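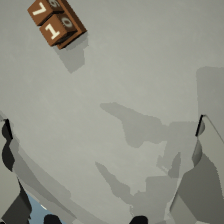 5.3 The block that was stacked before it was let go

By July we had what every group working on block stacking would like to have, namely a success rate that kept rising without much effort from us. The policy, Edon, picks up one numbered block and puts it on another. The simulator, Drurela, runs the physics and tells us at the end whether it worked. We had come to trust the second of these a good deal more than the first, and we had them the wrong way around.

The trouble came up when Zulmira Rocha replayed a batch of winning episodes to choose a few for a talk. She wanted ones that ended with the gripper moving clear of a tidy pair of blocks. She went through a fair number before asking, politely, if any of them did. Many ended with the fingers still closed on the upper block. In a few, the upper block was hanging in the air above the lower one, quite still, and had been scored as a stack.

The success check was two conditions long. The centre of the upper block had to lie over the lower block within a set margin, and the gap in height between the two centres had to match the height of a block within a second margin. Both had to hold for 20 simulation steps in a row. Nothing in the check asked about the gripper. When the code was written, our arm shook so much that it could not have held a block steady for 20 steps if its funding depended on it, and so the only way to pass was to put the block down and let go. Then we tuned the arm controller. The shake went away, the arm became able to hover, and the check started handing out passes for hovering.
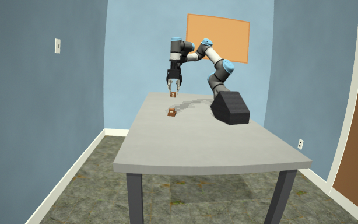
The policy found this out faster than we did. Letting go is the risky part of the task. The lower block can be nudged by a finger on the way out, and the upper one can tip if it was set down crooked. A policy that is rewarded when the check passes, and whose episode stops at the same moment, has every reason to avoid letting go altogether. Over training, Edon's approach became slower and more careful, and its release became rare. We had praised the slower approach in a progress report as a sign of growing skill with contact.

We then went back over the full test run of 2,310 episodes and marked each one that had been scored a success. An episode was called a false stack if either finger was touching the upper block on the last step. There were 335 of them. To see how many were real stacks that simply had not been let go yet, we took the saved state at the end of each false stack, opened the gripper and let the physics run on. Some of these blocks dropped a short way and stayed where they landed. Others dropped and slid off. We report both groups as failures, on the view that a stack which needs our help to become a stack is our stack.

A second fault sat behind the first. The height margin had been widened at some point to forgive blocks that sank slightly into one another, an old habit of the contact solver. Joana Salgado fixed the sinking and left a note to narrow the margin again. The note was clear, dated and correct, and it lived in a branch that was never merged. With the wide margin still in place, a block held with a visible gap beneath it could pass.
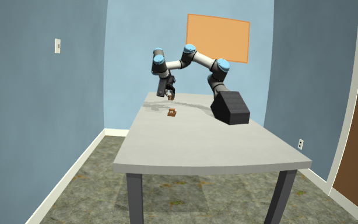 Shota Kikuchi, reading a draft of this section, objected that we were being hard on the policy and easy on ourselves: a held block in the right place is most of the task, and any half-decent script could open the gripper afterwards. He suggested scoring placement and release apart and reporting both. We have done so in the appendix. We kept the single score in the main text, as the warehouse task in the Tarawneh suite, which this work is meant to feed into, requires the arm to go on and fetch something else, and it can hardly do that with its hands full.

The repair took one afternoon, most of it spent agreeing on the word "released". The new check requires that neither finger touches either block, that the blocks touch each other, and that the upper block stays put once the gripper has backed away. The height margin is back to its narrow value. Amândio Torres also added a test that holds a block over another with a fixed arm and insists on a fail. It is a dull test and would have saved us the whole summer. With the old check swapped out and the policy unchanged, the score dropped at once to where it had been before the controller was tuned, a match that we found less interesting than some of our colleagues did.

Figure 4. The arm over the table with one block in the gripper and the other resting on the tabletop beneath it, a small gap between the two. No pose of this kind counts as a stack under the new check.

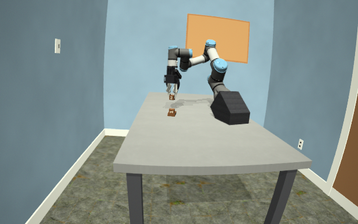
5.4 Retraining with the corrected check

We retrained Edon from its last checkpoint before the controller change, with the settings of Section 4 and no other edits. Starting from the final checkpoint was tried first and given up. That policy had learned to hold on, and it went on doing so with great patience until each episode timed out. Mahfuz Marikar let one such run continue over a weekend in the hope that it would get bored.

From the earlier checkpoint, releases came back within the first part of training, clumsy to begin with. The most common fault is now a finger catching the upper block as the gripper rises, a failure we can at least see in the score. All results from here on use the corrected check, and the tables in Section 6 were built again from scratch on 12 November 2025. Numbers in our earlier workshop paper used the old one and should be read with that in mind, or left alone.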